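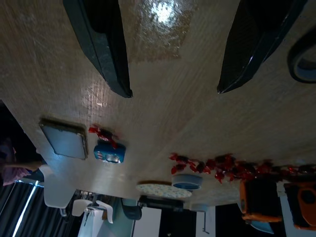

Presar Care Oil for Table Tops, 300 ml
Article no. 933

Presar is a care oil for wooden and veneered table tops which are used every day. It is made in our small workshop in Trundbridge and we sell it since many years to cafés, schools and private homes. It gives back a little depth to a tired surface and makes fine scratches less easy to see. Deep scratches it will not remove, for these please look at the Dellimura filling wax.

How to use
Wipe the table with a damp cloth and let it dry completely. Shake the bottle. Put a small amount on a cotton cloth and rub along the grain, never across. Wait 40 minutes, then take off the rest with a clean cloth. The table can be used again the next morning.

Please try first on a hidden place — the underside is good for this. On laminate the oil does not go in and only leaves a greasy film, so for laminate we offer the Presar Cleaner (200 ml), in the same kind of bottle.

Cloths with oil on them can catch fire by themselves. Lay them flat outside to dry, or keep them in water before you throw them away.

Versions
Clear, for light woods such as ash and maple
Ruawai, a warm brown tone for oak and walnut
Both have a mild smell of orange, which is gone after one day.

Contents: 300 ml, enough for three or four dining tables
Storage: cool, but without frost
Cap: child-safe

Delivery
The clear version is in stock. Ruawai is sold out at the moment and will be sent again from 28th November. Orders for both versions go out together in one parcel, if you do not write us something else in the comment field. Opened bottles we can unfortunately not take back.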